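Gripper fingers close fully but do not hold thin objects

Posted in December by Thierry Charpentier

Hello to all. I have a question about the adjustment of a two-finger gripper, and I hope someone here has the same kind.

Our arm is a Rurus with the Grosa parallel gripper and the long gray fingers, the ones with the narrow slot near the tip. It has made 1,675 cycles since the fingers were changed. We use it in a room where it picks up household things: socks, cloths, small plastic boxes. Boxes are fine. With thin cloth, the fingers close, the controller reports "closed", the arm goes up and the cloth stays on the floor. It happens perhaps one time in five, and more often when the wrist is turned to 270 degrees.

I did already these things: cleaned the fingers with alcohol, tightened the two screws at the base of each finger, and ran the homing three times. After homing it is good for a short while, then it comes back. I don't have a feeler gauge, but when I hold a sheet of paper between the closed fingers I can pull it out with almost no force on the left side.

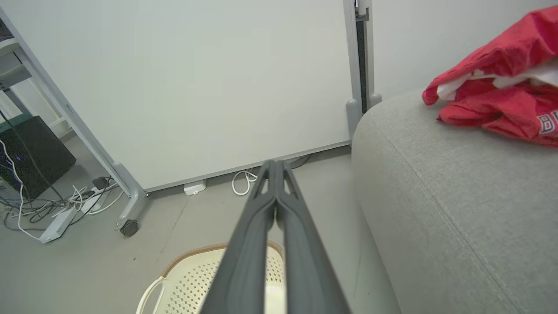

The wrist camera is fixed on the same bracket, so I would prefer a method where I don't remove the bracket, because then I must do the calibration of the camera again and that takes me most of a morning. The force setting is 34 in the menu. I did not dare to put it higher. Is it a problem of force, or of the zero position, or are the fingers maybe bent?

Thank you in advance for your patience with my English.

Posted by urnar_bench

Force is too low. Put it to the maximum and try again.

Posted by Marquetry

I would not go to the maximum before you check the zero. On my gripper I had the same story with paper and thin plastic bags. When the zero is taken with a little dust or a thread in the slide, the controller believes the fingers meet earlier than they really do. It stops pushing, it says "closed", and everything looks correct.

What I do is this:

Open the gripper completely and switch off the arm. Wipe the slide behind the fingers with a dry brush, also the side toward the wrist, where threads like to hide. Don't put oil there.

Loosen the finger screws by half a turn only. Switch on and close with low force, I use 9. The fingers will find each other by themselves. Keep it closed and tighten the screws, a little on the left, a little on the right, and again. If you tighten one side completely first, the tip goes away from the center.

Then do the homing, with nothing between the fingers. Test with paper at the tip and again at the middle. If it holds in the middle and not at the tip, the finger is bent and you need a new pair. Change both, please.

You don't need to touch the camera bracket for any of this, if yours has its own screws like mine. The calibration should stay, but check one point with it afterward.

About the wrist at 270: look if the gripper cable is pulled tight in that position. Mine was too short by a few centimeters and it gave strange readings of the motor current. I moved the first cable clip lower and it was better.

Posted by Sabatier_user

Same fingers here. The answer from Marquetry is good, but write down your old zero value before the homing. I forgot it one Friday and had no way to compare. Also the ribbed surface gets smooth with time, so for cloth I changed to the soft pads and left the force where it was. I don't know if the pads exist for your model.

Contact the moderators | Copyright of posts remains with their authors | Back to top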